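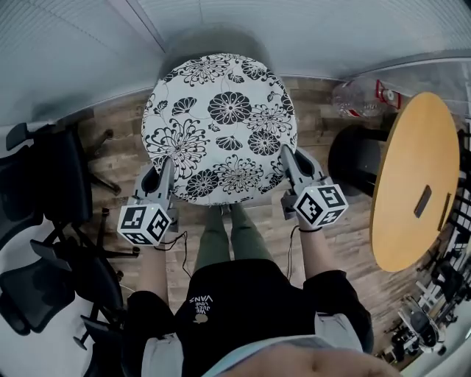 Skitus is looking for two people who refinish wood floors and are tired of reading product labels. We test floor finishes, stains and fillers for small remodeling contractors, and we start from the idea that the can is lying until a floor says otherwise. "One coat coverage" has never meant one coat in any house I've worked in. Neither has "dries overnight." Plank floors with brown and grey in the same boards, like the one under that flowered cushion, are where a lot of stain claims fall apart, and you'd see plenty of them in this job.

The work is sanding, coating, waiting, and writing down what you see. Our last round covered 53 sample boards, and I threw out more notes than I kept. "Looks good" is no use to me. Tell me where the lap marks are.

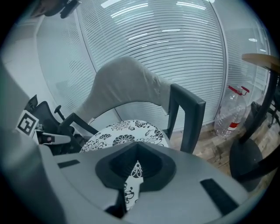

Do I need a contractor's license?

A license isn't required for testing, though you should have run a drum sander on a floor someone had to live with afterward. Certificates from weekend courses won't count for much.

Hours are 7 a.m. to 3 p.m., with a month of unpaid leave available in winter if you want it. Pay is hourly and we'll give you the number on the first call. If another shop tells you they pay "competitive rates," ask them the same thing. You'll report to Danica Urban at the Rallirbridge shop. Knee pads and respirators are supplied; bring your own boots.
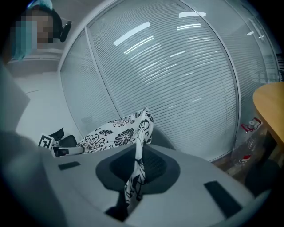

How to apply

Write to Marcela Šimek at Skitus by the end of April. Skip the cover letter. Send a page on a floor you got wrong, what the label promised, and what you did about it.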